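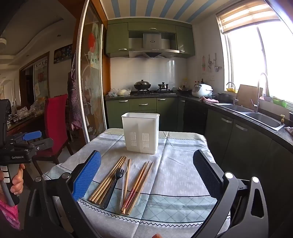
More robot demonstrations should happen in somebody's kitchen

By Sang Mai
20 Oct 2026

I have been to a lot of robot open days, and I can usually tell from the parking lot what I'm going to get. There will be a taped square on a floor, a rope, a very clean arm, and a young man with a headset microphone who asks us to hold our questions. The arm will pick up a cube. We will clap, and I will clap too, because I love this stuff and always have.

The best one I have ever attended had no stage and no microphone, and the star of the afternoon was a pile of chopsticks. It was the Fokutance open kitchen, the one Benvinda Valente's group has been putting on since May, and I've been boring my friends with it ever since. I think it got something right that the bigger shows get wrong, and I'd like to see it copied all over the place.

If you haven't come across Fokutance, it's a small project that gathers recordings of household chores so that robots can learn from them. The people doing the chores work with a gripper in each hand. You squeeze a trigger, the fingers close, and you do your tidying that way while a camera on the tool takes in what the fingers are up to. Later on, software studies the recordings and tries to work out how a robot might do the same job. A few times a month they let visitors come and watch, and, if you ask nicely, have a go.

There were 10 of us, which is plenty for a home kitchen. We took our shoes off in the hall. Somebody's coat slid off the pile and stayed on the floor all afternoon. Ánh Sầm was doing the work that day, and she had been at it since before we came in, so there was no grand opening. We shuffled into place along the dining room side and hushed each other, and she went on moving utensils off the table and into their holder.

That was the whole job. Chopsticks, a fork, that sort of thing, lying on a tablecloth, and a plastic holder with an open top standing at the back of the table. Pick up, carry over, lower in, let go. You've done it ten thousand times with wet hands while talking to someone in the next room.

I did not expect to be gripped by it (sorry), but within a couple of minutes we were all leaning in. A chopstick is a horrible thing to pick up if you don't have fingertips! It's thin, it rolls, and it likes to lie right up against another chopstick, so that when you go for one you nudge three. If you take it too near the end, it tips. If you take it in the middle, you have it flat like a dog with a stick, and now it has to be turned upright before it will go into anything. Ánh would get one, swing it up, rest the tip against the rim for a moment as if she were listening to it, and let it drop. Then she'd go back for the next, and the next would behave in some new way.

Tùng Quách, who came with me and who fixes elevators for a living, whispered that he had never noticed his own thumb before. I knew just what he meant. I went home and emptied my silverware drawer onto the counter and picked it all up again, slowly, one piece at a time, watching my hands. My family has learned not to ask.

You can read that grasping is difficult. I'd read it for years, and I could have recited it to you. I'd never felt it in my own forearms until Benvinda handed me the spare set during the break and told me to move one chopstick. One! I got it on the fourth try, holding my breath, and then dropped it next to the holder. A boy of maybe nine went after me and did it on his first, and he was unbearable about it, and quite right too.

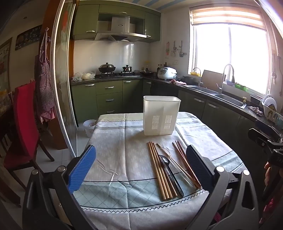

A normal kitchen matters so much to this. In a hall, all the awkwardness has been swept out before you arrive. The table is bare and gray, the light comes from straight overhead, and the object has been chosen because the arm likes it. At home the cloth has a pattern and creases in it. There's a big bright window off to one side. A clear plastic utensil on a patterned cloth is hard enough for me to spot with my glasses on, never mind for a camera. And all around the job there is the rest of somebody's life, the wok on the stove, the apron on its hook, the calendar. If a machine is ever going to be of use to my mother, it will have to be of use in a room like that.

I put this to Benvinda over tea and she was more cautious than I was, as the people who do the work usually are. She said one kitchen is one kitchen. A model that has seen a single tablecloth may come to believe that all tables are blue. They have recorded in 70 homes so far and she would like a great many more, and she wants left-handed people, and older people, and people who stack things in ways that would make you wince. She also said, and I wrote it down, "We keep the fumbles. The fumbles are where the good part is."

I wish every company in the field would stitch that on a pillow. The fumbles are what the big shows edit out. Two years ago I sat through a very slick afternoon given by a firm called Niten, and in 2 hours I did not see one thing fall. I came out impressed and no wiser. I couldn't have told you what was hard for the machine and what was easy, and so I had no way to judge what it might be doing in a year, or in ten. After one afternoon of chopsticks I had opinions about friction! I had opinions about rims! Tùng and I argued the entire drive back about whether you should take the fork first to get it out of the way (he says yes, I say you use it as a fence to stop the others rolling, and I'm still right).

There are fair complaints to be made about all this and I've heard most of them by now, several from my brother-in-law Bảo Lưu, who can't see a new thing without kicking its tires.

His first is that it's a strange way to make a living, tidying the same few utensils over and over so that a machine can learn it. He's got a point, and it should be paid properly, and the person doing it should be named and thanked like anyone else with a skill. Watching Ánh, I had no doubt it was one. Her wrists did things mine wouldn't. I asked if it got dull and she said that it did, sometimes, and that she'd had duller jobs with worse chairs.

His second is privacy. You are recording inside a home, and homes are full of things people would sooner keep to themselves. I think this is the serious one. Fokutance has the household look through the recordings before they leave the house, and any stretch can be struck out with no reasons given. That seems decent to me, and I'd still like to see it written into law somewhere so we don't have to rely on Benvinda being the sort of person she is.

His third is simply that he doesn't want a robot putting away his chopsticks. Fine! He can put away his own. My mother's hands shake and she has started leaving the dishes until one of us comes by, which she hates, and I would be delighted to give her the choice.

What I'd ask for is pretty modest. If you run a robotics group of any size, hold some of your open days in a lived-in room. Let people stand close. Pick a chore everybody knows, so that no one in the room needs a slide to follow along, and then leave the mistakes in. Put the tool in a visitor's hand, even for a minute, even if they're hopeless at it. I was hopeless at it and I've talked about little else.

I have a newsletter called Cito that goes out to 117 people, most of whom signed up for the bicycle articles, and the issue about this visit got more replies than anything I've sent. Nearly all of them asked how to come and watch. One wanted to know what the tea was. Several had the same question I'd had on the day, which was whether a robot trained this way can do the job yet, and I passed it along to Benvinda. Her answer was that I should come back in spring and bring my own chopsticks, preferably the cheap kind that don't match.

I've got a jar of them by the door already. Tùng is bringing lacquered ones, because he thinks they'll be harder to hold, and he'd like to settle the matter of the fork while we're there.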